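# The Register of Lost Articles, Drundton

*Extract from the annual return of the Deputy Keeper, Mr Alfie Bickerstaff*

## 1. General

The Office received 1,085 articles in the year under report. Of these, 279 were umbrellas, and they are dealt with in the schedule. The Keeper's post remained vacant throughout. The Deputy Keeper carried out the duties of both posts and signed for himself where two signatures were required.

The roof over the east store was repaired in August. Articles held there were moved to the corridor and later moved back, with the exception of a cello, which would not go round the corner a second time.

## 2. Claims

A claim is made on the green form and must describe the article without sight of it. Most claimants find this harder than they expect. Gloves are described as brown and prove to be navy. One gentleman gave a full account of his late father's watch, including the engraving, and was handed it within the hour. He then asked whether he might leave it with the Office a little longer. There is no form for this. The watch was entered again as found, at the counter, by the Deputy Keeper.

## 3. The matter of Mr Haruna

Mr Bello Haruna first attended in the spring, having come in on the early ferry from Ilteo. He wished to claim a song. He was told that the Office holds articles only. He replied that his mother had sung it on the Shao tram, in the last seat, 35 years ago, and that he had not heard it since. As the tram company's by-laws refer to "anything left in the carriage", the Deputy Keeper felt obliged to issue a green form.

Mr Haruna described the song as slow, in 3 verses, with a part about a river that had to be hummed. The form was filed. He called again each month to ask whether it had been handed in, and was informed each time that it had not. He was always civil and wiped his feet.

In the autumn a Sistex Street resident came to collect a pushchair. While signing for it she sang under her breath to the child. Mr Haruna was on the bench. The Deputy Keeper observed him stand, and observed that the lady, on reaching the river, hummed.

They spoke for some time in the corridor, beside the cello. The Deputy Keeper did not consider it proper to listen, but the door does not close fully.

## 4. Hosiery

Socks are kept for one quarter, singly or in pairs, and are hung so that claimants may inspect them without handling. 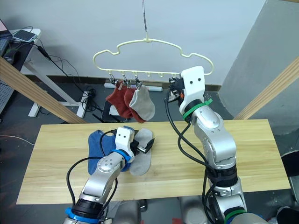 ## 5. Closing of the file

The claim was marked "returned to owner" and the lady was entered as finder. She declined the reward of a shilling. Under "condition of article" Mr Haruna wrote that one verse was different from how he remembered it, and that he would take it as it was.

The Deputy Keeper has since travelled home by the Shao tram on several evenings, in the last seat. Nothing was found. He requests a new hinge for the corridor door.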